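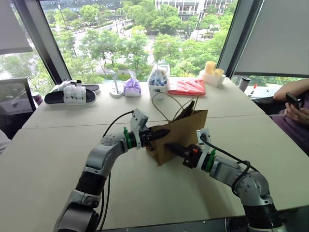 Adel Ouazzani had sold wine for Trado for fifteen years, and in all that time he had never been asked to buy back a case. The letter from Kevier was short. The restaurant was closing its cellar and wanted the 2 cases of Sartori returned for credit, at the price it had paid. He read it standing up, then moved the brown paper bag farther along the big off-white table, away from the window, taking it by one of its twisted handles, and sat down to read it again. The letter didn't say anything was wrong with the wine.

He called the number at the top. A young man answered and said the owner was out. Adel asked if anyone had opened a bottle.

"One," the young man said. "They didn't like it."

"Who didn't?"

"The people who ordered it. It went to table five. They said it tasted like cider."

Adel wrote "cider" on the back of the letter. The Sartori was a dry white from a slope above Wadico, and it came from one grower, Said Ragab, who made very little of it. Trado took all of it every year. Adel had signed that agreement himself, when he still had a company car and a boss who liked white wine.

He drove out to Kevier after lunch and picked up the cases. The young man helped him carry them up. The stairs were steep and the cellar was warmer than it should have been, but Adel didn't bring it up. He signed a receipt for twenty-three bottles and put the cases on the back seat with his coat over them.

He opened the first bottle at home that night. It was darker than he expected, closer to straw than to the pale green he remembered from February, when he had tasted it at the cellar. It smelled like bruised apple. He poured a second glass from a second bottle and it was the same. The third was fine. It was better than fine. It had the salt in it, and the bitterness at the end like the skin of an almond, and it was so clean that he poured the other two down the sink and drank it with his dinner.

In the morning he looked at the corks. He had lined them up by the stove. The two bad ones were stained up one side. The good one was stained only at the bottom.

He called Said.

"You changed your corks," Adel said.

Said took a while to answer. There was a pump running behind him and he shouted at someone to turn it off.

"The old supplier went up," he said. "I bought some from my cousin's place. They were left over."

"How many?"

"A hundred and twenty-four."

"You know the number?"

"I counted them. I paid for them one at a time."

"Which bottles did they go in?"

"The last ones of the day," Said said. "I didn't mark them."

Adel looked out at the street. A woman was trying to back a van into a space that was too short for it. He watched her give up and drive on.

"Trado will want to pull the whole year," he said.

"It's a good year."

"I know it is. I had some last night."

"Then you know."

"I had three bottles to get to one glass of it, Said."

The drive to Wadico took most of the day. He got there with an hour of light left. Said was waiting in the yard in rubber boots, with his sleeves wet to the elbow, and he looked older than he had in February. They shook hands. Neither of them mentioned the phone call. Said's wife brought out bread and olives and went back in.

They went down into the cellar with a flashlight each. The bottles Said had held back for his own family were lying in a bay at the far end. He took them out one at a time, scraped back the capsule with a knife, and held the light against the neck. Adel did the next row. When the cork was stained up the side, they stood the bottle on the floor to the left. When it wasn't, it went back in the bay. It was slow work and his knees hurt.

"My father used to do this with candles," Said said.

"For corks?"

"For mud. He wanted to see the mud coming before it got to the neck."

They found nine bad ones. Said carried them up and lined them along the wall of the yard. He opened one and tasted it, and spat, and stood there with his hand flat on the wall.

"Cider," Adel said.

"Bad cider."

"I can ask them to let me check the rest in the warehouse. It'll take me a week. They won't pay for the week."

"I can come."

"Who'll look after things here?"

"It's June. They're leaves and little green beads. They can look after themselves for a week."

Adel ate an olive. He thought about the warehouse, which had no windows and one chair. He thought about the new manager, who had asked him at the last meeting what the Sartori brought in, and had written the answer down without looking up.

"Bring your knife," he said. "Mine's no good."

Said nodded. He picked up the open bottle and emptied it into the drain, then started on the next one. Adel took off his jacket, hung it on the gate and went over to help him with the corks.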